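¿Qué es un edificio protegido?

Hay casas viejas que se derriban y casas viejas que no se pueden tocar. ¿Quién lo decide?

Vamos a pensar en el hotel Sendik, en la ciudad de Clasus. Tiene 15 pisos y 348 habitaciones. Cuando lo abrieron era el edificio más alto de la ciudad, y la gente venía en tren solamente para subir en su ascensor. Muchos años después, el dueño quiso tirarlo y hacer un aparcamiento. Los vecinos no estaban de acuerdo y juntaron 3068 firmas en una carta para el ayuntamiento.

El ayuntamiento estudió el caso y escribió el hotel en una lista. Esta lista se llama catálogo - es como la lista de clase, pero con edificios. Desde ese momento el hotel es un edificio protegido.

¿Qué significa esto? El dueño sigue siendo el dueño. Puede alquilar las habitaciones, arreglar los grifos y cambiar las camas. Pero si quiere cambiar la fachada, que es la cara del edificio, tiene que pedir permiso. También la escalera grande está protegida.

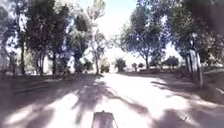 No solo se protegen los hoteles. En el catálogo de Clasus están también el mercado Zestidano, un puente de hierro y el jardín Sfeir, con su muro antiguo. Un edificio no necesita ser bonito para entrar. A veces es importante por las personas que vivieron allí, o por la manera como está construido.

Palabras difíciles
Fachada: la pared de fuera, la que vemos desde la calle.
Catálogo: lista de las cosas protegidas.
Derribar: tirar al suelo un edificio.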